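Notebook -- gripper kit review, Witden handheld
5 May 2026

Kit arrived yesterday from Cisonlow, who are reselling it for Witden, and I've got it on trial before we decide whether to buy. Price as quoted is 1,900 for the handheld with camera, mount and one pair of fingers, plus 60 for each spare pair. The Gustier we looked at in January was 700 cheaper but you had to sort out your own camera mount, and I've still got a drawer full of brackets from the last time we did that!

Setup was painless. Charged it, clipped the fingers on, got a picture on the laptop before my tea was drinkable. The manual is a single folded sheet and the calibration step is printed in the smallest type on it, so if you're borrowing the kit, read the back first. (I didn't. I did it twice.)

Today's object is the little black picture frame with the branches print. It's a good awkward thing to pick up -- thin edge, flat face, and it wants to swivel if you grab it off centre. I've been working at the white table by the brick wall.
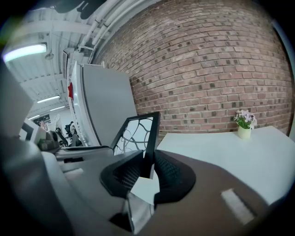
Notes on the fingers

The pads are black with a textured grid on the inside faces, and I like them more than I expected to. Light squeeze is enough for the frame. The trigger is a bit stiff at the start of its travel and then goes soft, so my first few goes were grabbier than I meant. Got used to it by the second batch. Whoever has smaller hands than me should try it before we sign anything, the reach to the trigger felt long even for me.

View is very wide. You get the pads, the object and most of the room, ceiling lights and all, with the walls bending like mad and black corners round the outside. Fine for our purposes, I think, though Petrenko (the software that comes bundled) has an undistort button and I want to know what it does to the edges before anybody relies on it.

Ran 3 batches of lifts. Kept the grip low on the frame for the last one, pads either side of the bottom edge, and that's how I'd do it from now on. It does tip a little when you hold it there. I can live with a tilt, it's the swivel that annoys me. 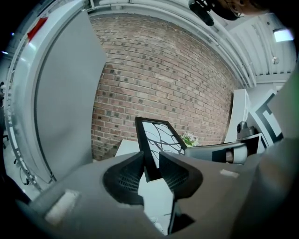 Frame held by its lower edge, wall and flowers behind, arm over on the right.

Grumbles so far: the export folder names are gibberish, the strap digs in, and Petrenko asks me to log in every time the laptop sleeps. None of that is a deal breaker but I'll put it in the email to Cisonlow anyway -- might get us a spare pair of fingers thrown in.

Still to do: a heavier object, something shiny, and a proper go at the undistort setting. Also ask whether the 60 is for a pair or per finger, as the quote and the website don't agree.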